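Mokbridge Community Rooms
Guidance for Room Users
Serving Light Refreshments in the Meeting Rooms

Last revised June 24, 2018

This page explains how groups may prepare and serve light refreshments in the Geraghty Room and the Rarley Room. It applies to all bookings, including those made by schools and clubs. It doesn't apply to catered events in the main hall, which require a separate form available at the front desk.

What counts as light refreshments

Light refreshments are foods that can be set out and eaten without cooking on site. Bread, rolls, crackers, cookies, whole or cut fruit, raw vegetables, cheese, juice, tea and coffee are all permitted. Soup, rice dishes, cooked meat and anything that must be kept hot are not permitted in either meeting room. Groups wishing to serve hot food should ask about the kitchen in the main hall, which is closed for maintenance each October.

Before the day

State on the booking form that food will be served. The front desk will then unlock the supply cupboard and reserve a shelf in the refrigerator. A shelf can't be reserved by telephone on the day of the booking.

Ask the people attending about food allergies in good time, and ask in writing where you can. Keep the packaging of any bought item until the event is over, so that the list of ingredients can be checked. Homemade items are allowed, but each must have a card beside it that lists what it contains. Blank cards are kept in the top drawer of the cupboard.

Work out quantities from the number of people who have confirmed. One roll and one small serving of fruit per person is enough for a morning meeting. An afternoon meeting that follows lunch needs less. Drinks run out before food in most cases, and a second jug of water should be filled at the start.

Preparing the surface

1. Clear the table completely, including papers, bags and coats.
2. Wash the tabletop with warm water and dish soap, then wipe it with a clean damp cloth.
3. Apply the sanitizer from the Dament dispenser. It is set to 200 parts per million and must not be mixed with any other product.
4. Let the surface air-dry. Do not use a towel at this stage.
5. Put down a tablecloth or a clean covering if the table is also used for crafts.

The Rarley Room tables are used for painting and paper work during the week, and traces of glue can remain along the edges. Please scrape these off with the plastic scraper before washing. Metal scrapers have damaged the finish on several tables and have been withdrawn.

Washing and cutting fruit

Wash your hands with soap for at least 20 seconds before handling food, and again after touching your face, your phone or the trash can.

Wash all fruit under cool running water, including fruit with a skin or rind that will be thrown away. A knife passing through an unwashed rind can carry dirt into the flesh. Scrub melons with the vegetable brush and dry them with a paper towel. Do not use soap on fruit.

Cut melon in the following way:

1. Place a damp cloth under the cutting board to stop it from sliding.
2. Slice a thin piece from each end so that the melon stands level.
3. Halve it from top to bottom and scoop out the seeds with a spoon.
4. Cut each half into wedges, then run the knife between the flesh and the rind.
5. Cut the flesh into pieces small enough to eat in one bite or two.

Apples and pears turn brown soon after cutting and should be left until last. A little lemon juice stirred through the slices slows the change. Grapes served to young children must be cut lengthwise into quarters.

Put the cut fruit in a covered container and place it on your reserved shelf until it is time to serve. Write the name of your group on the lid. Unlabeled containers are removed at closing time.

Setting out

Place plates and napkins at the end of the table where people will join the line, followed by bread, then fruit, with drinks on a separate table. Keep the door side of the room free. The Geraghty Room measures 400 square feet, and two tables placed end to end will block the route to the fire exit.

Use small bowls and refill them. A large bowl left out for the whole meeting becomes warm and is handled by more people. Provide a serving spoon or tongs for each item, with a spare set in case one is dropped.

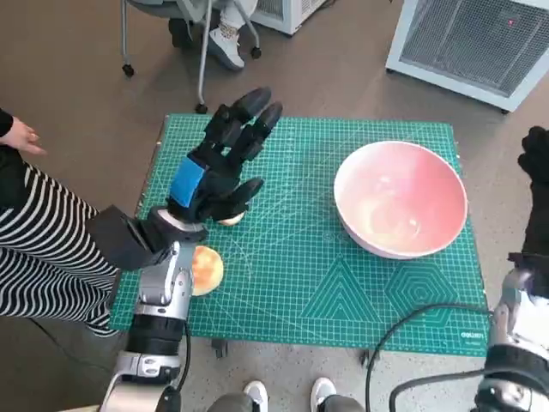
Round buns, with a pink-lined bowl alongside.
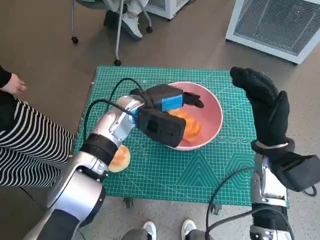
Cut fruit may stay at room temperature for no longer than two hours. If the room is very hot, with a temperature above 90 degrees Fahrenheit, the limit is one hour. Note the time at which the food was put out and discard any cut fruit that remains when the limit is reached. Do not top up an old bowl with new fruit; bring out a clean one.

Rolls and other plain baked goods may remain out for the length of the meeting. Cover them with a clean cloth between servings. Items filled with cream, custard or meat must be kept in the refrigerator until served and follow the same limit as cut fruit.

Clearing up

Scrape leftovers into the green food waste bin beside the sink. Bowls, boards and knives should be washed in hot soapy water, rinsed, sanitized and left on the rack. Knives are to be washed one at a time and never left standing in the sink.

Wipe the tables again and sweep the floor beneath them. Crumbs left in the Rarley Room have attracted ants in past summers. Empty your shelf in the refrigerator and return the cupboard key to the front desk before you leave.

Reporting a problem

Spills on the carpet in the Geraghty Room should be reported the same day, even if they have been cleaned. If anyone becomes ill after an event, contact the front desk as soon as possible with the name of your group, the date of the booking and a list of the foods served.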